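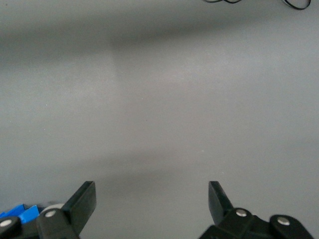
4. Looking after the gripper

By October the Plelix cell had a timetable, which I wrote, and a second timetable, which the gripper kept to itself. Mine said to check the finger pads every 2000 cycles. The left one began to creep after around 700.

Konrad Reisinger, my supervisor, suspected the linkage before he suspected my code – a kindness I noted down with the time. We switched off, locked out the arm and checked each joint for play by hand. One pivot on the left was loose by more than our limit. The spare link came from Ilport in 7 days, along with 2 washers I had not ordered and did not need.

Refitting took an afternoon. Re-zeroing the fingers took the next one, as I had saved the old offsets under a file name I could no longer guess. The new offsets are in Appendix B, and on the cabinet door.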